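Okay friends, a little thread on my first batch of homemade cannabutter, which I've been promising you all since September (sorry, sorry, life!).

I went with a strain called Geum from the folks at Nenel, ground it coarse, and baked it low and slow at 200 degrees until the whole kitchen smelled like a hayfield. Then into the butter for up to 6 hours, with me hovering the entire time!

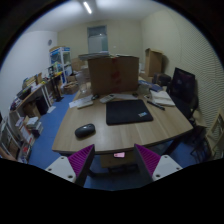 Krisztina Takács wrote back that I should try coconut oil next, as it holds on to more of the good stuff and keeps longer in the fridge.

So that's my next batch, and I'm thinking brownies. Recipes very welcome!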